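Simulated Kitchen Helps Robot Arms Learn When to Start Over

Anyone who has ever tried to pick up a can that has rolled into a corner knows the little dance that follows: you reach, you bump it, you pull back and come at it from the other side. Robot arms are not very good at that second try, and a small group at the Bolcombe robotics lab has spent the better part of two years trying to teach them. Their new training method, which the group calls Trutton, was presented to colleagues this month, and the early numbers have put everyone in the building in a very good mood.
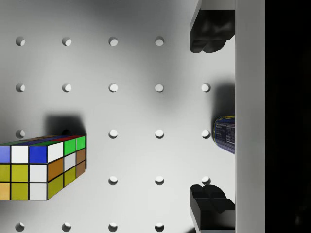
BOLCOMBE, December – The idea behind Trutton is easy enough to explain over coffee, as project lead Roxana Cozma did for us, with a fair amount of waving of hands. Most training programs show a simulated arm a great many successful grasps and hope it will pick up the habit. Trutton spends a good share of its time on the moments just before a grasp, when the fingers are already close to the object and there is still time to change course.

"We kept watching the arm do ninety percent of the job beautifully and then close on the wrong thing, or on air," Cozma said. "It had never been asked whether it liked where it was. So we started asking."

In practice, that means the software stops the simulated arm at a chosen point, scores its chances from there, and lets it either carry on or back off and approach again. If it backs off, it is not punished for the lost time, at least not in the early rounds. Later on a small penalty creeps in, so the arm doesn't turn into a worrier and spend its whole day retreating.

All of the training takes place in computer-made rooms. The group began with a bare tabletop and has since moved on to busier settings, where dishes, baskets and small household things share a pegboard platform and the arm has to work its way among them. Objects next to a wall or a panel get special attention, because there is so little room for a finger on that side.

"I love the corners," said Bart Kuipers, who builds the rooms and freely admits to spending too long on them. "You put a can in the open and you learn nothing about your method. You put it up against a panel and you find out by lunchtime whether you have a paper."

The team compared Trutton with its own previous method, known in the lab as Xia, over 1000 simulated trials each. The older method completed 649 of them on the first or second attempt. Trutton left only 212 unfinished, and most of the gain came from objects placed close to a wall or to each other. Training took 2332 simulated hours, a figure that sounds alarming until you remember that many copies of the room can run side by side (the wait was still long enough, Kuipers told us, for him to redo the lighting twice).

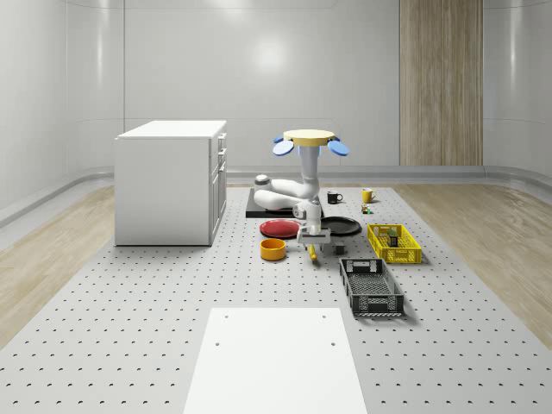 The simulated room used in the Trutton work, with the arm among plates, mugs and baskets. Render: Bolcombe robotics lab

There are limits, and the group is quite open about them. Nothing in the present results comes from a physical arm, and simulated friction is famously kinder than the real sort. Thin tools are a sore point too. Jelle Boersma, who ran most of the comparisons, said the arm still backs away from narrow handles more often than it needs to, and that he has a long list of recordings in which it hesitates, comes back, and hesitates again.

"It's like watching somebody choose a melon," he said. "Sooner or later you want to reach in and do it for them."

The next step is to try the method on hardware, and Cunau, a small company that makes arms for teaching labs, has agreed to lend a hand with that. Sanne Michiels, its head of engineering, said she was curious to see how much of the patience learned in simulation survives contact with real plastic and real dust – and she would be happy, she added, with a good deal less than all of it.

The lab plans to release the training code and several of its rooms in the spring, once the documentation has been tidied up. Readers who would like to see the method running can come along on Saturday at 2 p.m., when Boersma will give a public demonstration of the simulator in the ground-floor seminar room. There is no need to sign up, and questions from children are especially welcome.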